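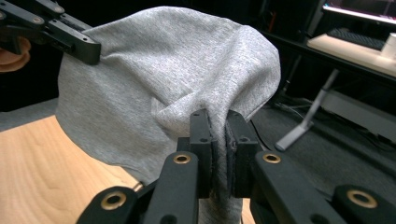

## 빨래 개기용 손잡이 그리퍼, 오래 부드럽게 쓰는 손질법

우리 작업실에서 매일 쓰는 손잡이형 그리퍼 한 쌍을 돌보면서 모은 요령입니다. 티셔츠와 맨투맨을 집고 펴고 개는 일에 쓰는데, 조금만 신경 써 주면 손에 착 감기는 느낌이 확 살아나요! 처음 맡는 분도 따라 할 수 있게 순서대로 적었고, 중간중간 제가 좋아하는 잔재주도 끼워 넣었습니다.

### 꺼내 놓을 것

- 보풀 없는 극세사 천 두 장 (하나는 마른 것, 하나는 살짝 적신 것)
- 안 쓰는 칫솔, 나무 이쑤시개
- 규격에 맞는 육각 렌치
- 면봉과 이소프로필 알코올 조금
- 버려도 되는 회색 면 티셔츠 한 장
- 나사를 담을 얕은 접시

접시는 가장자리가 살짝 올라온 게 최고예요. 저는 Gavow 찻잔 받침을 쓰는데, 나사가 굴러도 가운데로 모입니다.

### 1. 손가락 안쪽 패드

옷감을 무는 면이라 제일 먼저 봅니다. 보풀이 한 겹만 앉아도 얇은 티셔츠가 스르르 빠져요. 니트나 기모 옷을 만진 날은 특히 심합니다.

마른 칫솔로 손끝에서 뿌리 쪽으로 한 방향으로만 쓸어 주세요. 왔다 갔다 문지르면 보풀이 결 사이로 더 파고듭니다. 그래도 남은 건 이쑤시개를 눕혀서 살살 긁어 내고, 마지막에 적신 천으로 한 번 닦은 다음 완전히 말립니다. 알코올은 패드 접착면에 닿지 않게 면봉 끝에만 묻혀서 씁니다. 병째 기울이는 건 절대 금지!

패드가 반들반들해졌다면 교체할 때가 된 거예요. 손톱으로 살짝 밀었을 때 걸리는 맛이 없으면 저는 고민하지 않고 바꿉니다. 좌우를 같이 바꿔야 무는 힘이 고르게 돌아와요. 한쪽만 새것이면 천이 자꾸 한쪽으로 비틀립니다.

### 2. 링크와 황동 부싱

제가 제일 좋아하는 부분입니다. 검은 링크 막대에 박힌 황동 부싱이 깨끗하면 손잡이를 쥘 때 저항이 거의 느껴지지 않거든요. 이 감촉 때문에 손질하는 시간이 기다려질 정도예요.

먼저 손잡이를 천천히 쥐었다 놓으면서 소리를 들어 봅니다. 사각사각 소리가 나면 먼지, 딱 하고 한 번 걸리면 핀이 조금 기운 쪽을 의심하세요. 먼지라면 면봉을 부싱 둘레에 대고 돌려 가며 닦습니다. 면봉이 회색으로 나오는 동안은 계속 새것으로 갈아 줍니다.

우리 장비에는 기름을 바르지 않습니다. 예전에 미싱용 기름을 한 방울 떨어뜨렸다가 흰 티셔츠에 점이 콕콕 찍혔고, 먼지까지 달라붙어서 결국 다 분해했어요. 꼭 윤활이 필요하다 싶을 때는 Plirnent 건식 윤활제를 면봉에 묻혀 얇게 바르고, 하룻밤 둔 뒤에 씁니다.

유격은 이렇게 봅니다. 손가락 끝을 가볍게 잡고 옆으로 흔들어 보세요. 양쪽이 비슷하게 움직이면 괜찮고, 한쪽만 헐렁하면 그쪽 부싱과 핀을 빼서 살펴볼 차례입니다.

### 3. 나사 조이기

링크 나사는 세게 조인다고 좋은 게 아니에요. 끝까지 조이면 관절이 뻑뻑해지고, 덜 조이면 손가락이 따로 놉니다. 저는 이렇게 해요.

1. 손잡이를 놓아 손가락을 완전히 벌린다.
2. 나사를 멈출 때까지 부드럽게 조인다.
3. 렌치를 아주 조금만 되돌린다.
4. 손잡이를 열 번쯤 쥐었다 놓는다.
5. 손가락이 제자리로 매끄럽게 돌아오면 다음 나사로 넘어간다.

나사 하나를 맞출 때마다 4번을 꼭 하세요. 한꺼번에 조인 다음 확인하면 어느 나사 때문에 뻑뻑한지 찾느라 오후가 다 갑니다. (제가 해 봤습니다.)

나사 머리에 흰색 유성펜으로 가는 선을 그어 두는 것도 추천! 링크 쪽까지 선을 이어서 그으면 풀렸는지 한눈에 보여요.

### 4. 티셔츠로 시험하기

손질이 끝나면 꼭 진짜 옷감으로 해 봅니다. 종이나 스펀지는 너무 얌전해서 문제가 안 드러나요. 헌 면 티셔츠를 나무 탁자에 대충 던져 놓고 다음을 차례로 해 봅니다.

- 한 겹만 집어 올리기
- 밑단처럼 두툼한 곳 집기
- 양쪽 그리퍼로 잡고 팽팽하게 당기기
- 한쪽만 놓고 다른 쪽이 버티는지 보기

당길 때 천이 조금씩 미끄러지면 패드로 돌아가고, 한 겹 집기가 안 되면 손끝이 나란히 만나는지 봅니다. 밝은 창 쪽에 대고 손가락을 다물었을 때 끝에 빛이 새면 어긋난 거예요. 이 방법, 정말 간단한데 정말 잘 잡아냅니다!

시험용 옷은 늘 같은 걸 쓰는 편이 좋습니다. 옷감마다 미끄러운 정도가 달라서, 옷이 바뀌면 손질 전후를 견줄 수가 없어요. 우리 시험용 티셔츠는 목이 다 늘어났지만 아직 현역입니다.

### 얼마나 자주?

| 할 일 | 시기 |
|---|---|
| 패드 솔질 | 쓰고 난 뒤 매번 |
| 나사 표시선 확인 | 아침에 켜기 전 |
| 부싱 닦기 | 약 50벌마다 |
| 나사 다시 맞추기 | 표시선이 어긋났을 때 |
| 패드 교체 | 반들거릴 때 |

패드 수명은 옷감에 따라 정말 들쭉날쭉합니다. 면 위주로 만질 때 가장 오래간 한 쌍이 367벌이었고, 기모 맨투맨만 이어서 개던 때는 128벌 만에 바꿨어요. 그러니 숫자보다는 손톱 검사를 믿는 게 낫습니다.

### 자잘한 요령 몇 가지

- 탁자는 개기 전에 마른걸레로 한 번 훔쳐 주세요. 탁자 먼지가 그대로 패드로 옮겨 갑니다.
- 섬유유연제를 많이 쓴 옷은 미끄럽습니다. 시험용 티셔츠는 유연제 없이 빨아 두세요.
- 보관할 때는 손가락을 벌려 둡니다. 다문 채로 오래 두면 패드에 눌린 자국이 남아요.
- 8월처럼 습한 때는 Kao 밀폐함에 제습제를 넣고 같이 보관합니다. 패드 끈적임이 확 줄었어요.
- 여분 핀과 부싱은 지퍼백에 좌우를 적어서 따로 넣습니다. 섞이면 구분하느라 눈이 빠집니다.
- 바닥에 떨어뜨렸다면 겉이 멀쩡해 보여도 창가에서 빛 검사를 한 번 더 해 주세요.

패드를 직접 잘라 쓰고 싶은 분은 Favside 고무 시트로 해 보세요. 손가락 면보다 아주 살짝 작게 재단하고, 모서리를 둥글려 두면 니트 올이 걸리지 않습니다. 붙인 뒤에는 집게로 눌러 하룻밤 두면 됩니다.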